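The ferry to Kerkico left at four in the afternoon and she was on it with one suitcase and her father's ashes. The crossing cost 84 in the local money. She had only large bills, and the man at the window took a long time finding change.

Her father had worked on the island for two winters before she was born. He talked about it when he had been drinking and never otherwise. There was a cannery, he said, and a hill behind it called Stumberg, and from the top you could see the weather an hour before it reached you.

The cannery was closed now. The woman at the boarding house gave her room nine and a key on a piece of string. In the kitchen there was bread, and a pot of soup on the back burner.

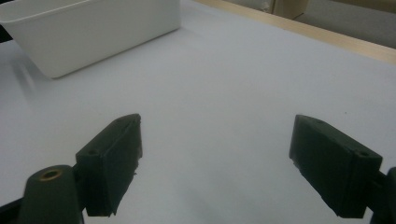

A white container on a white table.

"You'll want to go up early," the woman said. "Wind comes around after ten."

She went up at six. The path was steeper than he had made it sound. At the top there was a post with 331 painted on it, which she took to be the height, and a bench with one slat gone. She sat at the good end.

The sea was gray all the way out. She looked for the weather and could not tell which part of it was coming. She stayed until her hands were cold, then opened the lid.

It took less time than she had planned for. On the way down she met a dog, which walked with her as far as the cannery gate and went home.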